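Team notebook, arm and gripper group
March 28, 2020

Long one today, sorry in advance. Eduardo Rocha had the laptop, I had the operator seat for most of it, and Celeste Azevedo came in for the last stretch to argue with me about camera height (she won, see further down). Ondimo is our pick-and-carry entry, for anybody reading this who joined after December, and the task we're chasing is the "tidy the tea corner" one from the rule sheet. Soft object, narrow space, things standing around that must not get knocked over. Sounds so easy when you read it out loud!

Where we are: the plan from last time was to stop practicing on foam blocks and carry something squashy. Foam blocks are kind to you. They have edges, the fingers close on them and stop, and you feel very clever. A plush thing just keeps giving, so the current reading creeps up instead of jumping and the old "I have it" check fires late or never. Eduardo's fix was to look at how fast the current changes over a window of 43 samples and call it a grip when the slope flattens. I was grumpy about it because I'd just gotten the old one tuned, but fine, it's better. Config is saved as skunus-460 if you want to diff it against mine.

Working position for the carry test, wrist tipped up and the plush hanging on underneath, bottles and kettle along the back: 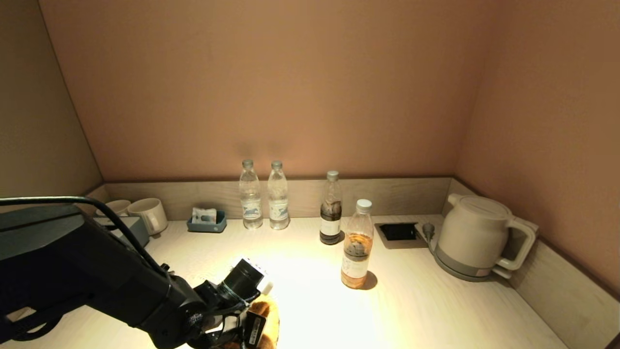
Notes on the carry

Wrist first. I've been driving with the wrist level because it looks tidy on the screen, and that's a bad reason. With it tipped up I can see past the gripper module a lot better. The price is that the elbow wants to swing out to the left and I have to watch it, so please, whoever drives next, go slow on that side until we put a proper joint limit in. I keep saying I'll write the limit and then I keep driving.

Second thing is the cable along the top of the arm. I don't love that arc. Eduardo says there's enough slack and he's measured it, 248 mm spare at full reach, but I'd like a clip near the elbow anyway. Adebisi clips from the parts drawer should fit, the small ones.

Third, the light. The glare on the counter is right where the planner likes to put the object down, and the height estimate goes silly over a washed-out patch. Celeste thinks raising the camera a touch will get us a different angle on it, I thought we should just lower the exposure. We went back and forth for a while. Her way costs a recalibration and mine costs us detail in the dark corner, so we're doing hers. Fine! I'll live. 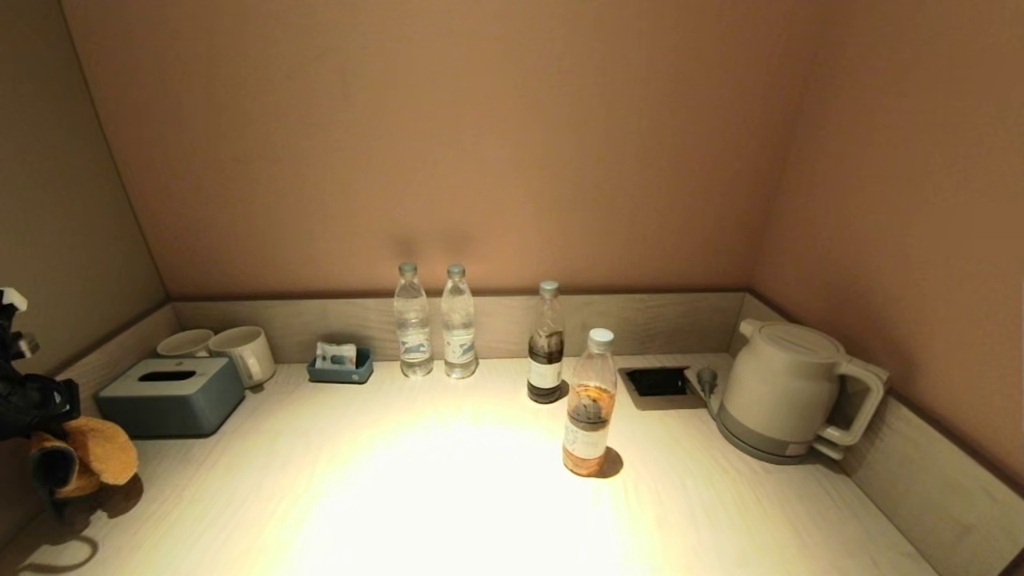 Bottle detection is the part I want to hand over, because I've stared at it too long. Breltby (our segmentation script, the name is Eduardo's fault) does all right with anything that has a solid color and gets weird with clear plastic. The two water bottles next to each other are my big worry, since one stands slightly to the left of the other and the script would love to merge them into one fat bottle. The dark drink and the amber one are much friendlier targets, so I'd start by labeling those and use the white caps as a second cue for the water. There are 3111 labeled crops in the shared folder already, but hardly any with two clear bottles side by side, so that's the gap. Please don't label the caps separately, we tried it and it made a mess of the class list.

To do before next session:

Joint limit on the elbow swing (me, really this time).
Cable clip, small size.
Camera up and recalibrate (Celeste, Eduardo helping).
More crops with clear bottles close together - whoever has a free evening.
Rename the log folders so the date comes first. Mine too, I know.

Batteries for the e-stop remote are on the shelf by the door. Leave two in the box when you take some.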